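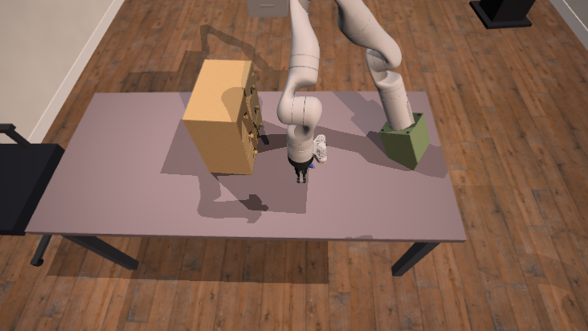
FLUTSIDE, January — Trutska, which develops control software for two-arm manipulators, and the test laboratory Brerska have released a joint practice document for evaluating robot arms in simulation before any trial on hardware. The document, titled Melnychuk Practice for Simulated Tabletop Evaluation, is open for public comment through the end of the quarter. It covers scene preparation, run conduct, logging and the reporting of results.

The Melnychuk Practice applies to fixed-base arms working over a table or bench. Mobile bases, legged machines and outdoor work are outside its scope. It does not replace a risk assessment of the physical cell, and a passing result under the practice may not be cited as evidence that a cell is safe for people to enter.

Scene preparation

Each evaluation scene must be described in a scene record. The record lists every object on the work surface, the source of its geometry, its mass, its friction values and whether it is fixed or free to move. Furniture with moving parts, such as a cabinet with drawers or doors, must also carry joint limits and a stated opening force. Where a value was estimated and not measured, the record says so in the same line.

Small objects get their own clause. A small part placed next to a large one can be hidden from a camera by the large part, by its shadow or by the gripper during an approach. The practice requires the scene record to state which objects are expected to be hidden at any point in the planned motion, and from which camera. A run in which the target is hidden at the start is allowed, but it is reported in a separate group.

Lighting is treated as a test condition. Light position, intensity and shadow type are fixed for a test series and written into the record. Comment from early readers was divided on hard-edged shadows, which are cheaper to compute and differ from those under most shop lighting. The draft permits them as long as the setting is declared and at least one series is repeated with soft shadows.

Rooms and backgrounds may be plain or furnished. A furnished background counts as part of the scene, and any change to it, including floor texture, starts a new series.

Run conduct

A series consists of 300 runs with the same scene record. Object positions vary between runs according to a seed list that is published with the results. The operator may not remove a run from the series after it has started. Runs that end in a simulator fault are kept, marked as faults and counted as failures unless the fault can be repeated with the arms parked.

For cells with two arms, the practice adds the following requirements:

Both arms are simulated at full collision geometry, including the links above the elbow.
The minimum distance between the arms is logged at every control step.
An approach closer than 5 cm between links of different arms is recorded as an event, whether or not contact follows.
If one arm is idle, its parked position is stated and it remains in the scene.

The last item was added after Trutska and Brerska compared their own results. Trutska had been deleting the idle arm to save computing time. Brerska had kept it. The same controller scored higher without the idle arm, mainly on reaches toward containers and cabinets near the ends of the table, and the two sets of figures could not be placed side by side. Trutska has withdrawn the earlier figures from its product sheets.

Logging and reporting

Logs are kept at a rate no lower than 40 samples per second and hold joint positions, commanded positions, gripper opening and contact forces. Rendered views may be supplied with a report, and each must be labeled as rendered wherever it appears. Reports give the number of successful runs, the number of failed runs and the number of faults as separate values. A single combined score is not permitted on the first page.

A task counts as complete when the object is at rest in its stated end position and the gripper is clear of it. An object that is held over the right place when the time limit expires is a failed run.

Moving to hardware

The practice sets 2 conditions for describing a controller as ready for hardware trial. The full series must have been completed with no unexplained contact between the arms, and a second party must have rerun it from the published record. The second party may be another department of the same company, provided it did not write the controller. Speed and force limits for the first hardware trial are taken from the physical cell's own risk assessment — the simulated values are not carried over.

Comments

The draft text, a blank scene record and a sample seed list are available from the Trutska and Brerska offices in Flutside. Comments should quote the clause number and propose replacement wording. Comments on mobile bases will be held for a later edition. Both organizations will apply the draft to their own evaluations during the comment period and will publish any departures from it together with the results.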